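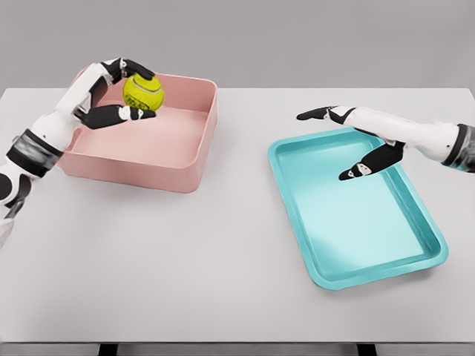
Kianoush Moradi would like to see the hand offsets checked before anyone touches the arm program, and says most of the faults reported on two-arm cells come from doing those jobs in the wrong order. The revised setup procedure for the Vemska two-arm cell, released by Standance on June 12, 2021, follows that sequence.

The procedure replaces the commissioning notes shipped with earlier cells. It covers mounting, hand calibration, tray registration and scheduled care, and applies to all Vemska cells with five-fingered hands on both arms.

Calibration now starts in simulation. The operator loads the table model, places the deep tray on the left and the shallow tray on the right, and runs the left hand through a grip on a tennis ball over the deep tray while the right hand is held open over the other. The ball was chosen for its size and for the ease of buying the same part anywhere. Contact points at the thumb and fingertips are logged and compared with the values stored for the physical hand. A difference of more than 2 mm at any fingertip stops the routine, and the hand must be re-zeroed.

On the physical cell, the same grip is repeated at reduced speed. Wrist cuff screws are tightened in a cross pattern before the first run and checked again after 14 hours of operation. Fingertip pads are replaced as a set. Mixing worn and new pads on one hand shifts the grip center and will cause the comparison to fail — usually at the thumb first.

Tray registration is done last. Each tray is taught from its rim, with the hand empty. A tray may sit at an angle to the table edge provided the angle is entered in the cell file. Deep trays need a higher approach point than shallow ones, and the two values are no longer shared.

Standance ran the procedure for nearly 900 hours on a test cell at its Mirzaei workshop. Across that period 285 calibration runs were logged. The main change made as a result was to move the cable strain check ahead of the wrist check, so that the cuff is opened only once.

Existing users can apply the procedure without new hardware. Cell files saved under the old notes must be converted with the Fuluter utility, and the originals should be kept until the first full calibration has passed. A separate document on thumb joint replacement will follow in September.

Copies are available to registered users from Standance service support.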